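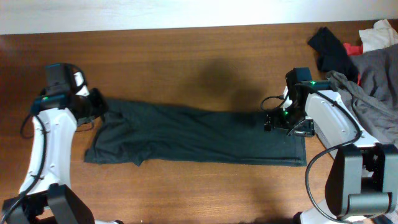 February 4, 2020

Folding notes, garment table, Hullgate workshop

Continued today with the dark green-gray garment. I wanted to finish the comparison of the long band fold against the square fold before the next bag of clothes arrives from Zostari, because after that the shelves will be full again and I will not find anything.

The long band fold is still my favorite for the narrow shelves. The garment is laid flat, the sides go in, and then it is folded lengthwise until it is one long strip. After this the strip can be rolled or folded again in three. The problem is the same as in October: small wrinkles that are already in the cloth at the first fold become deep creases at the last one. They run diagonally, and pressing with the palm does not remove them. It only makes them flatter and sharper.

I did the fold 14 times. I write down what I learned, in no good order.

The hem is the best guide. When I started from the hem and made it straight first, the rest of the strip followed. When I started from the other end, I was correcting the hem at the end of every fold, and each correction pushed more cloth to the left. Then the left end becomes thick and bunched and the roll is like a cone.

Pull before folding, not after. A light pull on both ends, at the same moment, opens the cloth nicely. If one end is pulled harder, the strip turns on the table and one corner comes out as a loose flap. I have tucked the flap under, which looks clean from above but makes a lump. It is better to open the last fold and do it again. This costs me 15 seconds, and the lump costs more later, when the pile leans.

The table. I still like the wood for this work. The grain goes the same direction as the strip, so I can use the lines to see if I am straight, without a ruler. The smooth mat we had from Ouellet was easier to clean, but the cloth was sliding on it every time I pulled. I put the mat back in the cabinet under the window. If somebody needs it for cutting, please take it.

Color is also something to remember. On a dark garment the creases are difficult to see with only the ceiling light. I looked from the side, with my head low, and found two wrinkles that I had missed completely. Maybe a lamp placed low on one side would help. There is one in the storage room but the plug is broken.

Square fold: I did this one only five times, enough for the moment. It takes longer, and the result is neat on top and not so neat inside. For the wide shelf it is all right. For the narrow shelf it is too wide by 20 mm, so it must be pressed in, and then of course it gets wrinkled again.

Weight on top: I tried a flat 300 g weight on the finished strip, for one cup of tea. It keeps the fold closed but it does nothing for the creases. I also tried to steam it a little beforehand with the small Jisidach steamer. This was much better, but the cloth must be fully cool before folding or it takes the new creases very easily. I was impatient two times and had to steam again.

What I would do from now on with this type of cloth:

Steam, wait, lay flat. Straighten the hem. Pull lightly on both ends. Fold lengthwise, and check the left end after each fold, because there the cloth collects. If there is a flap at the corner, open the last fold. Roll only when the strip has the same thickness everywhere.

I did not test the strip fold on anything with buttons or a zipper. I think the buttons will make marks in the layers above — we had this trouble with the blue shirts, which are still in the box by the door and still have the marks.

Open points. The labels on the narrow shelves are in the old order, please do not trust them. The steamer needs distilled water, the bottle is almost finished. I would like to try the band fold with a thicker cloth, for example the gray one from the second bag, and see if the rolling step is possible or if folding in three is the only way. I leave the square fold samples on the wide shelf, please do not unfold them, I want to check the creases again tomorrow morning.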